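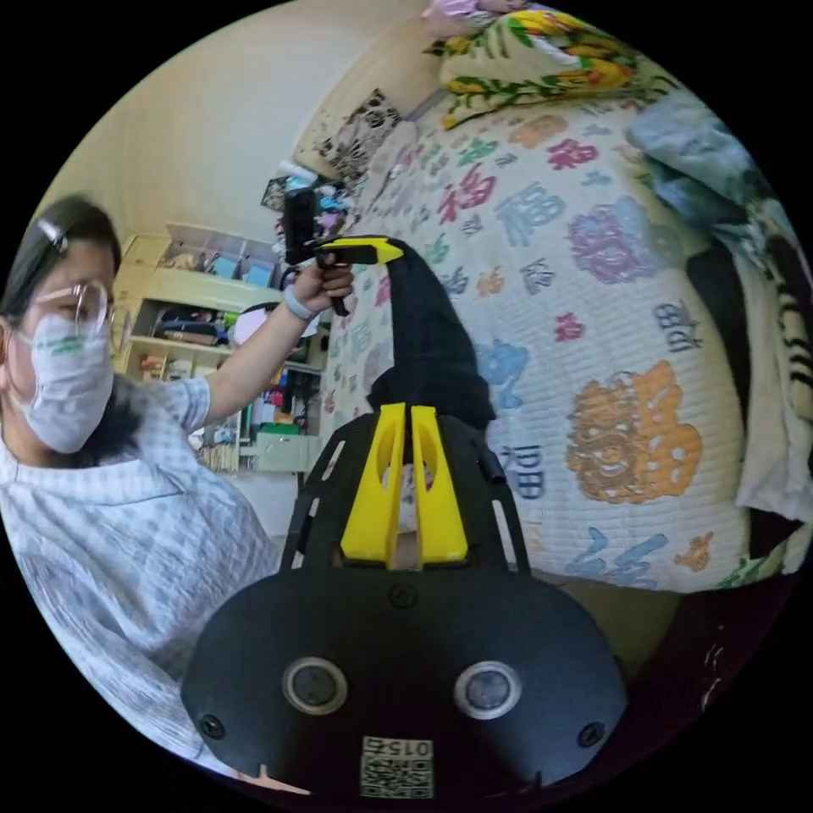
할머니가 남긴 종이 두루넘 하나 때문에 내가 드로수트스테드까지 가게 될 줄은 정말 몰랐다. 거기가 어디냐고? 나도 기차표를 끊으면서 처음 지도에서 찾아봤다. 트란소프에서 갈아타고 또 한참을 들어가는, 역 앞에 빵집 하나랑 종탑 하나 있는 동네다.

할머니는 평생 국수 가게를 하신 분인데, 유품 상자에서 웬 악보가 나온 거다. 맨 위에 1671이라고 적혀 있고 그 밑에 '바시치'라는 이름이 있었다. 엄마는 버리자고 했고 나는 싫다고 했다(원래 엄마가 버리자는 건 일단 주워 오는 성격이다).

종탑 아래 조그만 악보 가게에 롬멜 룸바오라는 아저씨가 있었다. 내가 종이를 내밀자 아저씨는 안경부터 찾더니, 한참 만에 물었다.

"이거 어디서 났어요?"

"국수 가게요."

아저씨가 웃을 줄 알았는데 안 웃었다. 대신 서랍에서 똑같은 글씨로 된 종이를 꺼내는 거다! 자기 것은 앞부분이고 내 것은 뒷부분이라고 했다. 옛날에 제테스베르크에서 온 여자 손님이 두고 갔는데, 나머지 반은 친구한테 줬다고 했단다. 그 친구가 우리 할머니였을까? 할머니는 비행기도 한 번 안 타 보신 분인데. 아니, 안 타 보신 줄 알았던 분인데.

"팔 거면 300 드릴게요."

"안 팔아요."

"그럼 1000."

"아저씨, 그냥 한번 쳐 봐 주시면 안 돼요?"

가게 구석에 낡은 피아노가 있었다. 건반 몇 개는 소리가 안 났고 아저씨는 자꾸 틀렸다. 그런데 열네 마디쯤, 그러니까 아저씨 종이가 끝나고 내 종이로 넘어가는 데서 나는 그만 의자를 붙잡았다. 아는 노래였다. 할머니가 새벽마다 반죽을 밀면서 흥얼거리던 거, 가사도 없이 음음 하던 그거. 나는 그게 할머니가 아무렇게나 지어낸 노래인 줄 알았지!

"뒤에 더 있어요?" 아저씨가 손을 멈추고 물었다. 종이는 거기서 끝나 있었다.

나는 있다고 했다. 그리고 음정도 안 맞는 목소리로, 국수 미는 박자에 맞춰서 나머지를 불렀다. 아저씨는 연필을 찾느라 서랍을 또 다 뒤집었고, 나는 막차를 놓쳤다.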